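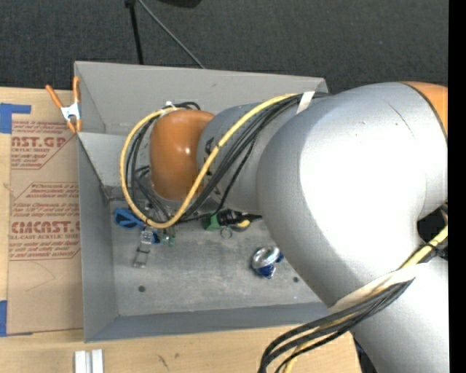

Losten, 09/05/2019

Chapter 4: Bins, Boxes and the Stuff Inside Them

I love a gray bin. Flat walls, a scuffed floor, a wooden tabletop to set it on, and I'm happy for the afternoon! My first storage job, at Cavlow, came with around 70 of them (all mixed up, of course), and I learned more from sorting those than from any lecture. So we'll start small in this chapter, with one open bin and a few different items in it. Before you read on, grab a box from your own house and tip it out. Keep your list handy, you'll want it for Exercise 13.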